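Decluttering, month three

Posted March 4, 2025

The plan was to be done by Christmas. I'd like that on record, as I've told everyone who asks that there was never a deadline. There was. It was in December, it was written on the calendar in green pen, and I have since thrown the calendar away, so in a sense the system works.

It began with the Clokita app, which lets you log everything you own and then asks you, every evening at nine, whether you have used it. I logged 1,531 things before I lost the will. Those were the easy ones, too. I hadn't opened the loft. At my rate of progress I reckoned the full total would come out at 3,763, a figure I reached by multiplying one kitchen drawer by the number of drawers and adding a bit for shame.

The trouble with being asked every evening whether you've used the fish kettle is that you start to feel sorry for it. I had never poached a whole fish in my life. In January I poached one. It was fine, it tasted of warm water and bay leaf, and the fish kettle has now been used and by the rules of the app may stay for another year. I did the same for the egg slicer and the smaller of the two fondue sets. I drew the line at the pasta machine, which I took to the charity shop in Markstead, where the woman on the till sighed and put it next to four others.

Bedrooms are meant to be where you start. All the books agree on this. You do the bedroom first and then you wake up each day in a calm space and it spurs you on. What I found is that the bedroom is where things go when they have been sent away from somewhere else. Any long flat surface in there is doomed. You put down one thing on the way to bed, and by the weekend it has company, and none of it has anything to do with sleeping.
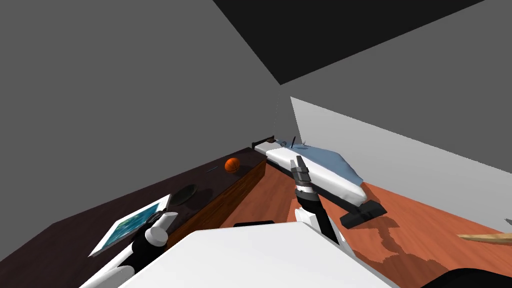
My sister's view, given over the phone while she was plainly doing something else, was that I should stop sorting by room and sort by guilt. Presents from people I like in one pile, presents from people I don't in another, things I bought myself in a third, and the third pile goes first as there's no one to upset. She did her whole house this way in a weekend. She did also say she'd got rid of the hoover by mistake.

So I tried it. The third pile turned out to be nearly everything. I had always thought of myself as someone weighed down by other people's generosity, and there it all was on the landing, paid for by me. Two bread makers! I don't remember wanting one. There were 28 tea towels, several still in their paper bands, from places I have visited and apparently wished to dry up with. A box file marked USANCE, in capitals, in my own handwriting, containing nothing but a rubber band. I've looked the word up and I'm no wiser about what I was doing.

The piano stool was harder. We've not had a piano since the old house. It has MacDonald stamped on a little plate underneath, and the lid lifts up, and inside there's room for sheet music or, in our case, for batteries that may or may not be dead. I moved it to the landing. Then I moved it to the hall, where it was useful for putting on shoes. It has been in the hall for five weeks and I think it lives there now.

I should say that some of it has gone. I've done six trips to the tip and have reached the stage where the man at the gate nods at me. The airing cupboard closes. I can get to the window in the back room without turning sideways, and on a bright afternoon I've stood in there just to enjoy having the space, until I noticed a small table would go nicely in it.

I've deleted the app. It asked if I was sure, and then it asked if I had used it recently, which I thought was a bit much. The loft is next, weather permitting — I don't know what the weather has to do with it, but it's been too cold, and I expect quite soon it'll be too hot.

Anyone want a fish kettle, used once?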